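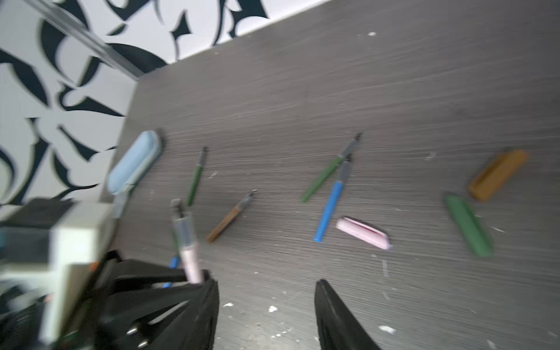 Handout 4: Contracts and Discipline in Team Sports

Course: Introduction to Sports Law, Mandholm

Reading before class: the Vorine case file, pages on the player agreement only.

1. Two separate relations

A professional player has a contract of employment with the club. At the same time, the player is bound by the rules of the league. Students often mix these two. If a player insults a referee, the league can give a suspension under its own rules. The club can also give a fine, but only if the contract allows it. 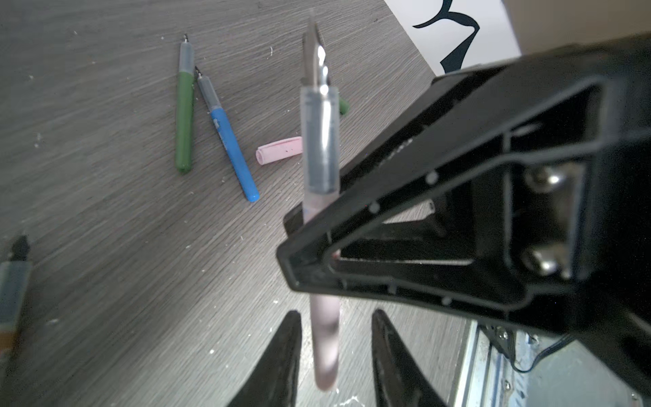 The signature is the moment when most of the duties begin, so we must look carefully at what was signed and on which date. In the Vorine case the player signed the main agreement but did not sign the code of conduct, which was sent to him later. A fountain pen with a steel nib, or any other pen, makes no difference to the legal result. What matters is whether he agreed to the code in some way, for example by a clause in the main agreement that refers to it. The club fined him 3,147 for missing training in August. The panel reduced this to 1,864, as part of the fine was based only on the code.

2. Fair procedure

Before a club punishes a player, it should tell him what he is accused of, give him time to answer, and let him bring another person to the meeting. The Srour rules add a right of appeal. Please note that the appeal must be in writing.
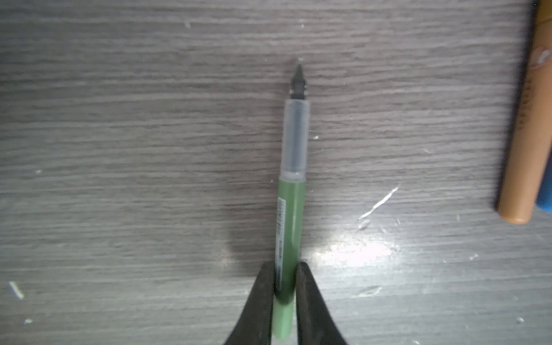

Notes by Duyên Mạc
Checked by Elfriede Kleinschmidt, 14/06/2025

3. Transfers during a suspension

A suspension given by the league normally follows the player to his new club. A fine given by the old club does not become a debt to the new one. In Plusevville, a player changed clubs with two matches of his suspension left, and he had to miss both.

For the next class, prepare a short answer: can a club suspend a player without pay if the contract says nothing about it?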